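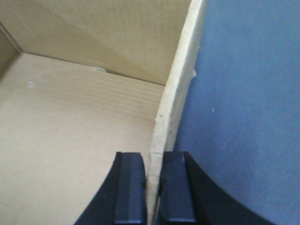
Cars > Owner Guides > Lighting > Replacing a Headlamp Unit

4 min read

How to replace the headlamp on a Halvorsen Purier

The Purier hatchback uses a one-piece headlamp. If the lens is cracked or the inside keeps fogging up, the whole unit has to be changed. A new lamp from Sondoletti costs $888 at the dealer. Holberg sells an aftermarket version for much less, and it fits the same mounts. The steps are the same for both.

Plan on some 90 minutes for the first side. The second side goes faster.

What you need

10 mm socket with a short extension
Flat plastic trim tool
Phillips screwdriver
Painter's tape
A wall to aim the lamps against

Before you start

Switch off the ignition and the lights and let the bulbs cool. Disconnect the negative battery cable. Check the part number on the new lamp. Left and right units are sold separately, and cars with the automatic high beam option use a different connector.

Step 1. Loosen the bumper

Open the hood and remove the row of plastic clips along the top of the grille. Turn the front wheels inward and take out the screw where the bumper meets the fender. Put painter's tape along the fender edge, then pull the corner of the bumper outward until it releases. It does not have to come all the way off. You need enough room to reach the lower lamp bolt.

Step 2. Remove the old lamp

There are three bolts, two on top and one low on the outer side. Take out the lower one first. Hold the lamp with one hand while you remove the last bolt. Slide the unit forward, press the tab on the connector and unplug it.

Step 3. Move the parts over

The Holberg lamp comes without bulbs or the leveling motor. Turn the motor a quarter turn to free it and fit it to the new housing. Do not touch the glass on the bulbs.

Step 4. Install the new lamp

Plug in the connector and listen for the click. Start all three bolts by hand, then check the gap between the lamp and the fender before tightening. Snap the bumper back, refit the screw and clips, and reconnect the battery. Test low beam, high beam and turn signal.

Step 5. Aim it

Park on level ground 20 feet from the wall, with the tires at the correct pressure. Turn on the low beams after dark. Use the other headlamp as a guide and turn the upper adjuster until the cutoff lines match in height. The adjuster moves the beam a little with each turn, so go slowly.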